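手持夹爪示教与模仿学习(项目课讲义第四讲)
课程项目组:Asemon
主讲:Thilini Gunawardena 实验辅导:Nusrat Marikar
配合实验三使用,上课前请读完第一、二节

一、先说我不信什么

上一讲结束以后,有几组同学来问,为什么这门课不直接让大家用现成的策略模型,反正网上的演示视频里机器人什么都会做。我的看法写在这里,免得每年重复讲。

演示视频能证明的事情很少。它证明某台机器在某个时刻完成了某个动作,别的都没有证明。拍了几遍才拍成,换一张桌子行不行,杯子往左挪一点行不行,旁边有没有人随时准备按急停,视频里一概看不到。你们做期末报告的时候也会剪视频,所以你们比谁都清楚剪辑能做什么。

我并不反对模仿学习,这学期的项目就建在它上面。我反对的是在还没有对照、没有失败记录、没有写清楚初始条件的时候就宣布“学会了”。Asemon 项目前几届的报告里,“学会了”这三个字出现得很频繁,后面跟着的表格却常常只有成功次数,没有总次数。这种表格今年一律退回。

二、手持夹爪到底省了什么

遥操作采集数据,人要坐在机械臂旁边,臂有多慢,采集就有多慢。手持夹爪把臂去掉,人直接拿着末端去做动作,相机装在夹爪上,记录下来的就是末端看到的画面,再加上末端的轨迹和开合量。

省下来的是时间和设备。代价常常被一笔带过,我列得细一点。

其一,人的手腕比机械臂灵活得多。你随手一拧就完成的姿态,臂可能根本到不了,或者要绕一大圈才到。采集时没有任何东西提醒你这一点。等到回放阶段逆解失败,数据已经录完了。

其二,没有力的记录。你夹东西的时候靠手感调整,这部分信息没有进入数据。模型看见的只是手指的位置变化。有人说画面里看得出接触,我同意有时看得出,但请把“有时”两个字写进报告。

其三,轨迹是估计出来的。末端位姿靠视觉惯性方法算,纹理少、光照暗、动作快的时候都会飘。飘了以后曲线仍然很光滑,看上去和好数据没有区别。

第三条在我们实验室尤其麻烦。桌面是浅色的,木纹很细,而且一条一条都朝同一个方向走。沿着纹路方向移动时,相邻的局部看起来几乎一样,特征匹配容易滑过去。去年有一组(组名 Irkon)为这个问题花了很长时间,最后怀疑过标定,怀疑过时间戳,才想到去看一眼桌子。
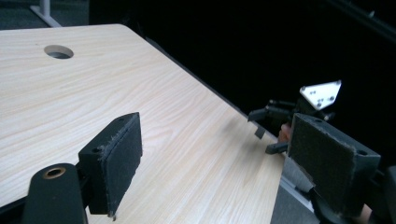
双手任务还要再加一层误差。两只夹爪各自有各自的位姿估计,要让它们的相对位置有意义,就得放进同一个坐标系。标记板装在夹爪上,帮助别的相机找到它,这个思路没问题,可是标记板被手或者另一只夹爪挡住的时候怎么办?多数开源代码的做法是沿用上一次的结果或者插值。请打开你们所用的代码,找到那一行,在实验记录里写下它具体怎么处理。每年都有同学写“系统会自动处理遮挡”,这句话不得分。

做双手任务之前,先做一个很无聊的检查:两只夹爪静止放在桌上,录一段,算相对位姿的波动;然后只动其中一只,再算不动的那只“动”了多少。结果如果让你不安,说明检查做对了。

三、实验三的任务安排

实验三分两部分,A 部分单手,B 部分双手。A 部分没有过关的组不要急着做 B。

A 部分:从桌面上指定位置夹取一个小物体,放进编织篮或者放到指定区域。物体由各组自己选,不要选透明的,不要选反光强的。上一届有人专挑最难夹的东西来显示水平,结果五周时间全花在夹取上,策略部分一个字没写。

B 部分:一只夹爪扶住物体,另一只完成动作。任务可以是打开袋口、拉直一段绳子、把布对折一次。叠衣服不批准。每年都有人要做叠衣服,每年做出来的都是“把衣服弄成一团比原来小的东西”。

每组录 16 段合格的示教作为训练数据,另录 13 段放在一边,训练时不许碰。合格的意思是轨迹检查通过、开合量完整、初始条件有记录。训练数据这么少,模型学不好是正常的,我要看的就是你们怎样描述它学得不好。

有同学提出可以用公开数据集预训练,比如 Usilberg 那一套,号称有 2,000 段。可以用,但必须先随机抽 14 段自己看完,写下每一段的问题。Nusrat 去年抽看过,她给的评语是“有几段看不出要做什么”。数量大从来不能代替看一眼。

四、采集时的规矩

夹爪手指进入画面是必要的,模型要靠它判断开合和接触。但每次采集前请确认手指在画面中的位置和上一次一致。螺丝松一点,手指偏一点,人眼觉得无所谓,对模型来说就是换了一只手。每次装好以后拍一张参考图,和第一天的叠在一起对。

手不要伸到手指前面去。握持的手露出来一点很难完全避免,这个可以接受,只是训练时要想清楚:部署到机械臂上以后,画面里不会再有人的皮肤,模型会不会恰好用了这条线索?不知道的话,就做遮挡实验,把那一块区域涂掉再评一次。

桌上的东西要么整段采集都在,要么都不在。篮子今天在左边,明天在右边,后天有人嫌碍事拿走了,这样的数据合在一起训练,谁也说不清模型认的是物体还是篮子。

桌子上的走线孔同样要留意。它是这张桌子上最醒目的固定特征之一,对位姿估计是好事,对泛化却未必。Irkon 组当时报告的抓取效果很好,Nusrat 让他们把整套装置转到桌子另一头,孔离开了原来的位置,夹爪就开始往空处伸。他们在报告里把这件事叫作“环境扰动导致性能下降”。我的批注是:你们的策略学会了找孔。

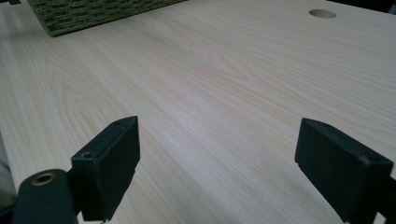 这件事后来我在课上讲了几次,听的人都笑,笑完以后自己的数据里照样全是同一个角落。所以今年改成硬性要求:采集位置至少覆盖桌面的三个区域,每段示教在记录表里注明区域代号,评分时会抽查。

空段也要录。所谓空段,就是桌上没有目标物体,夹爪按正常速度移动,不做夹取。它不进训练集,只用来看策略在没有目标的时候会做什么。一个可靠的策略在空桌面前应该不夹。你们会发现大部分策略照夹不误,而且夹得很自信。

还有速度。示教的人练熟以后会越来越快,头几段和最后几段看起来像两个人做的。练习可以,但练习的段落不要混进来。也不要为了“好看”故意放得极慢,那样模型会学到大量的停顿,部署时停在半空等一个永远不来的信号。

五、评估

评估由别的组来摆初始条件。自己摆,总会不知不觉摆成容易的样子,这一点我对自己也不放心,所以示范的时候也请 Nusrat 来摆。

先写判据,后跑实验。判据要能让没有参与项目的人照着打分。“基本放入”“大致对齐”之类的词,在判据里出现就退回重写。物体压在篮子边沿上算不算放进去?夹起来又掉了,再夹一次成功,算一次还是两次?这些都要事先决定。

每次失败都归到下面某一类,归不进去的单列:
感知失败:没有朝物体去,或者去错了地方。
到达失败:方向对,高度或姿态不对,碰到桌面或者碰倒物体。
夹持失败:到位了,没有夹住,或者夹住又滑脱。
放置失败:带着物体走错地方,或者松手的时机不对。
系统失败:丢数据、通信中断、逆解无解。

系统失败也要计入总次数。前几届喜欢把这一类剔除,理由是“和策略无关”。用户不会关心有没有关系,杯子摔了就是摔了。想单独报告剔除后的结果可以,两个数字并排放,总数放前面。

对照组必须有。最低要求是一个写死的开环轨迹:把某一段示教原样回放,不看画面。这个对照很丢人,因为它常常和学出来的策略差不多。如果差不多,请如实写。我给分时不看谁的成功率高,看的是结论和证据是否相称。一份写着“我们的策略没有超过开环回放,原因可能有以下两个,我们检验了其中一个”的报告,可以拿很高的分。

六、课堂讨论用的几个题目

各组选一个,下次课讲十分钟,不用做幻灯片。

1. 如果把画面全部换成灰度,你认为策略会变差吗?先写预测,再去试。试完以后不要改预测。

2. 手指垫片磨损以后摩擦会变,画面上的样子也会变。怎样设计一个实验把这两种影响分开?可以只讲设计。提示:换新垫片这个动作本身会带来别的变化。

3. 找一段别人发布的演示视频,列出为了复现它你还缺哪些信息。只列缺的,不要评价作者。

4. 有人主张数据足够多,初始条件就不用记录,模型自己会平均掉。请替这个主张写出最有力的论证,然后说明你信几成。我自己信的比较少,但去年有一组讲得很好,Gunawardena 奖(就是我自己掏钱买的那盒饼干)给了他们。

七、提交

四月底之前交齐以下内容:
原始数据,包括不合格的段落,不合格的注明原因,不许删。
初始条件记录表,含区域代号。
参考图与手指位置对比。
遮挡处理那一行代码的位置和说明。
判据的定稿,以及它定稿时的提交记录。
失败分类表。
报告正文,六页以内,附录不限。

视频可以交,不计分。如果交,请交没有剪过的那一份,包括夹爪伸出去什么也没夹到、你们在旁边叹气的部分。

数据盘用完放回柜子第二层,线绕好。夹爪的手指螺丝不要自己拧,松了找 Nusrat,上学期已经滑丝两颗。

补充:有人问 B 部分能不能一个人同时拿两只夹爪。可以,也可以两个人各拿一只,记录表里写明就行。两个人配合采集的话,动作之间的等待会比一个人长,混着录的组请分开统计。

阅读材料下次课发,只发两篇,其中一篇我认为结论站不住,哪一篇请你们自己判断。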